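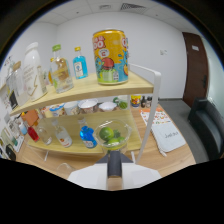
Photo: Zamfira Stanciu

Category: Kitchen & Dining > Small Spaces > Drinks Corners

3 min read

We use cookies to remember your login and show you related threads. Accept | Settings

Two-tier shelf on the table – what goes on top and what goes below?

I finally put a little two-tier shelf on our table for drinks and snacks and I love it already! White metal frame, pale wood boards, nothing fancy. The trouble is I filled it in one happy evening and now bottles are everywhere. Blue ones, a jug, the big yellow can, limes in a glass bowl on the lower board, and cups and bowls lined up on the table behind. It looks so cheerful, but I can't get at the bowls without moving half the shelf. My sister comes in August with the kids and I'd like it sorted by then. How do you all arrange yours? Also, do limes keep okay out on a shelf?

Zamfira Stanciu

Oh, I have nearly the same shelf and it's my favorite thing in the apartment! Mine came from a tiny shop in Brevanside and I've rearranged it more than 20 times, so here's where I ended up.

Tall things go up top, short things below. Your lower board has a roof over it, so a tall bottle there is a pain to lift out – you have to tilt it and pull. Put the little bottles and jars down there, and leave a hand's width between them if you can stand it.

Keep the drinking glass out front on the bare table where you can reach it.
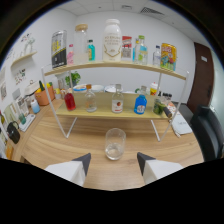 Snacks: boxes and bags do best at the two ends of the upper board. They hold the row together a bit, and the bright packaging looks great there. A big white bottle in the middle with smaller stuff on each side makes the whole thing look planned, even when it wasn't!

Limes: mine last 5 or 6 days out in a cool room, longer in the fridge. I only put out what we'll use.

Omotdale

Take half of it off. I did and it's fine.

Keskinen

Agree with Omotdale on nearly all of it, but I'd go further with the lower board. Try one good-looking bottle in the middle and leave the rest clear. A blue one really pops against the pale wood, and then you can reach right under the board to the small bowls at the back. It made such a difference at our place!

Limes can go in a small plastic cup down on the table. And watch your glasses – a tall one on its side will hold a puddle in the bottom, so stand it up or dry it before you put it near anything cardboard.

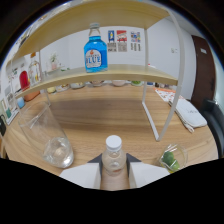

Update from Zamfira Stanciu

Thank you, thank you! Tall bottles are going up top tonight and the snack boxes are moving to the ends. I'm keeping the yellow can wherever it fits, because I adore it. Still deciding about the jug.

Tags: shelf styling, drinks station, table storage, limes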